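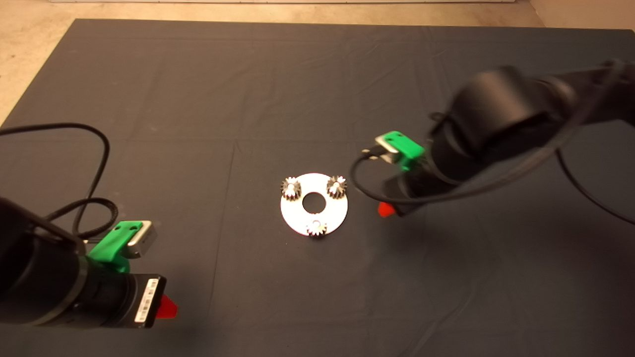 Mechanical Assembly I
Handout 4: Gear trains – layout, handling and inspection

Issued Mar 18, 2002. This handout replaces the sheet distributed in September. Students are to read it before attending the practical session in Room 204. Questions should be addressed to Araba Tetteh, module leader.

1. Purpose of the exercise

The session introduces the handling of small toothed parts and their placing on a circular carrier. By the end of it, each student should be able to name the parts of a simple gear set, explain why equal spacing matters and complete the Minduvari record sheet without assistance.

2. The work surface

All assembly is carried out on a dark cloth. Bright metal parts show clearly against it, and a small gear set down on cloth is less likely to roll than one set down on a bare bench. The cloth is to be spread out before any part is taken from its tray. Creases left by folding are acceptable, but a raised ridge should be smoothed by hand, as a gear resting on it will tilt. Lint is to be kept away from the teeth. A cloth which has been used for greased parts must be handed in and exchanged.
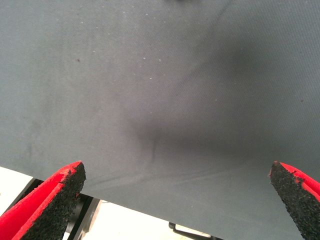 3. Terms used in the session

Spur gear: a gear whose teeth are cut parallel to its axis.
Bevel gear: a gear whose teeth are cut on a cone, used where two shafts meet at an angle.
Pinion: the smaller of two gears in mesh.
Hub: the central part of a gear, by which it is located on its shaft or pin.
Carrier: the plate or frame on which the planet gears are mounted.
Flank: the working side of a tooth.

4. Inspection of teeth

Each gear is to be examined before it is fitted. The gear should be held by the hub and turned slowly under the lamp, so that light falls on each flank in turn. Burrs, chips and flattened tips are to be entered on the record sheet.

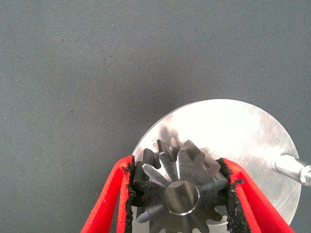
A machined flank will often show a satin finish, and this should not be mistaken for wear. Wear generally appears as a polished band at the height where the teeth meet. Where there is doubt, the part should be compared with the reference gear in the Trasine cabinet.

5. Placing the gears

Three planet gears set at equal angles share the load evenly about the centre. The gears should be lowered squarely and never pressed at the rim.

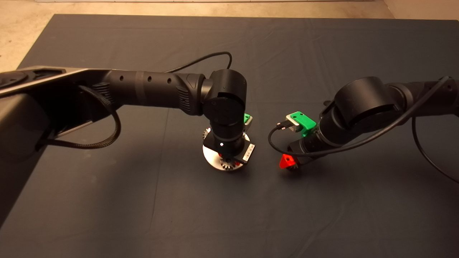

If a gear does not seat, it is to be lifted clear, turned by part of a tooth and tried again. Force must not be used. Once all three are in place, the set is turned by hand through 2 full revolutions and any tight spot is noted.

6. Submission

Record sheets are to be left with Shoshana Strickland in the module office, extension 976. Reading for the next session: course reader, page 49 to the end of the chapter.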